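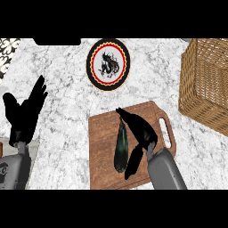
Marble worktops: the questions we get asked before people part with their money

We run a small kitchen advice service out of Billstead. We don't sell stone, fit stone or take a cut from anyone who does. Some of the answers below have annoyed showrooms, and one has been rewritten twice after complaints, but we've left it in.

Is marble a sensible choice for a kitchen?

It depends on how you feel about marks. Marble is mostly calcite, and acid eats calcite. Lemon juice, vinegar, wine, tomato and plenty of bathroom-type cleaners will leave a dull patch on a polished top, sometimes within minutes. If that would upset you every time you walked past it, buy something else.

The salesman said sealing it would stop all that. Is he right?

No. A sealer slows down liquids soaking in, so it helps with stains such as oil and coffee. Etching is a different thing. It happens at the surface, where the acid meets the stone, and an ordinary sealer does next to nothing about it. We have asked several suppliers to show us otherwise on an offcut with half a lemon. So far the lemon has won.

What about the lifetime protection plans?

Read the exclusions first. One plan a reader sent us ran to 19 pages, and etching, heat damage, scratches, chips and "natural change" were all left out. What remained was food and drink stains, provided you reported them in time and had used the approved cleaner. Ask what the plan costs, ask what it paid out last year, and see whether you get an answer to the second question.

How often does it need sealing?

Anyone who gives you a fixed number of months without seeing the stone is guessing. Put a few drops of water on the worktop and leave them for ten minutes or so. If the stone underneath has gone darker, it's taking in water and could do with a coat. If it hasn't, leave it alone. Too much sealer can leave a smeary film that's a nuisance to get off.

Is honed better than polished?

Honed marble has a flat, matt finish, so etch marks don't stand out as much. They're still there. It can also show greasy fingerprints more than people expect, especially in darker colours. We lean towards honed for a busy kitchen, but get a sample of each and be unkind to them for a fortnight.

Can I put hot pans straight on it?

You'll hear that pastry cooks love marble and that it can take anything. The first part is fair enough - it feels cool and dough behaves well on it. The second isn't. Sudden heat can crack stone, more so near a sink or hob cut-out where there isn't much of it left. Use a trivet.

And chopping on it?

Use a board. A knife will scratch marble, and marble will ruin the knife.

Does "Grade A" mean anything?

Very little. There's no single grading scheme that every yard has to follow, so one firm's A may be another's B. Look at the actual slab, in daylight if you can, and have your name put on it. Veining varies a great deal, and the hand-sized sample on the desk may have come from a different block altogether.

Why are my quotes so far apart?

Usually because they cover different things. A reader in Mirbridge had four quotes for the same galley kitchen, and the cheapest left out templating, the sink cut-out, polishing the edges and taking the old top away. Once those were added it came third. Get it all in writing, including what happens if the slab breaks on the stairs.

I've already got etch marks. Can they be fixed?

Light ones on polished stone can often be rubbed back with a marble polishing powder, some patience and a damp cloth. Try it in a corner first. We tested 11 powders and found that the dearest, at £59, did no better than the middling ones. Deep marks, or anything across a wide area, need a professional with a machine.

What should I clean it with day to day?

Warm water and a little washing-up liquid, then dry it off. Stone sprays do no harm if they're pH neutral, but we can't see what you gain apart from the smell.

Would you have it yourselves?

Two of us do. One is happy with it. The other would have laminate back tomorrow.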